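Folding shirts by hand, 562 times over, so a robot might learn to
Grillholm wants 1000 examples by the end of June. What it gets for them is less clear.

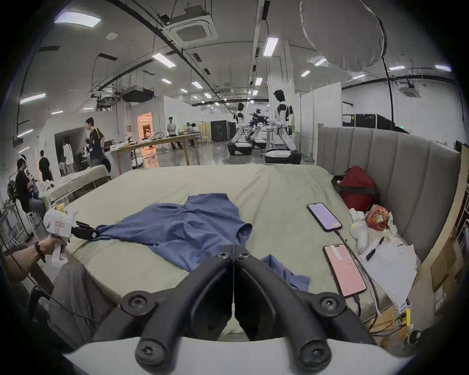 Who does the folding

Sirko, the household robot project run by Grillholm, has spent the past few weeks paying people to handle laundry with a gripper in each hand. The idea is simple enough. A worker folds a shirt using the same sort of fingers a robot would have, the movements get recorded, and a learning system is trained on the pile of recordings.

So far the pile holds 562 recordings of shirts. Of those, 548 were kept. The rest were thrown out, mostly for dropped sleeves and for workers who forgot themselves and used a knuckle.

Stepan Maksymiv, who manages the collection work at the Gralteston site, said the target of 1000 was chosen before anyone knew how long a shirt would take.

"The first ones were painfully slow," he said. "People know how to fold a shirt. They don't know how to do it with two fingers the size of a shoehorn."

A blue short-sleeved shirt on a bed with a pale green sheet is a fair sample of the job. It lies crumpled, one corner is pinched, and the worker goes from there. Phones, papers and bags are left lying along the side of the bed, and Maksymiv argues that a real bedroom has clutter in it too.

Will it work?

Grillholm has made cheerful claims before. Its last project, Brelness, was meant to clear dinner tables and was quietly dropped after a trial in five homes. The company has never published the results of that trial and did not offer them when asked for this story.

There is also the question of what the recordings teach. A person holding a gripper still has a person's shoulders, eyes and patience. A robot on a wheeled base has none of those, and a shirt folded well by the first may be a poor lesson for the second. Maksymiv agreed this was a worry – he called it "the gap" – and said the only way to measure it was to finish collecting and then try.

No date has been set for that test. Nor would the company say whether it will be run on shirts the system has never met, in a room it has never met, the only version of the test a buyer should care about.

Towels are next on the list. Fitted sheets, Maksymiv said, are not being discussed.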